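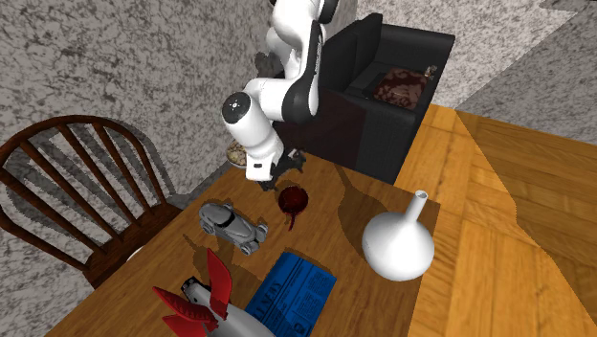

*Glassware, a vase and a tabletop to clear, in the simulator. Start here, where breakages are free.*

## Keeping your stemware: tips for a home with an arm in it

My arm came down on a wine glass one Monday at a quarter past six and carried on as though it had picked the thing up. It had closed on the bowl a good deal harder than anyone would close on a bowl, then travelled to the sideboard holding the stem and a fair amount of optimism. The log said "grasp successful". I swept up for an hour.

What follows is what I do differently now.

**Rehearse your own table.** Build the layout in the simulator first, clutter included. A bare virtual table teaches you nothing about a Sunday one with a newspaper, a toy car and a toy rocket left lying about. Leave the chairs in as well, as the elbow has to go somewhere.

**Set the grip limit per object.** Mine was on one global setting, chosen for a cast iron pan. Anneliese Seidel, who has lost more crockery than I have, keeps a separate profile for anything you can see through.

**Don't trust the camera on glass.** Clear or tinted, it confuses depth sensing. A strip of painter's tape around the stem gives the camera something to find, and it peels off without leaving gum behind. Your guests will cope with the colour.

**Move the tall narrow things first, by hand.** A long-necked vase beside a wine glass is two accidents sharing a table. If the arm swings wide for one it'll find the other.

**Check the contact log, all of it.** Mine had 3,735 lines for that evening and the one I needed was near the bottom, marked as a warning in grey text. Search for "slip" and save yourself the scrolling.

**Know where the stop button is.** Mine was behind the toaster. It now lives on the wall by the light switch, and everyone in the house has had a go at it, including my neighbour Toshio, who pressed it twice for the pleasure of it.

**Cleaning up after a break:**

- Stop the arm and cut the power at the wall before you reach in.
- Pick up the big pieces in thick gloves, then go over the table with a damp paper towel.
- Wipe the finger pads and check them under a torch. A sliver in the rubber will scratch every plate it meets from then on.
- Run 200 practice grasps in simulation on the new settings before you let it near the good glasses.

I use op shop tumblers for the first week after any update. The good glasses are in the cupboard, and I get them down myself.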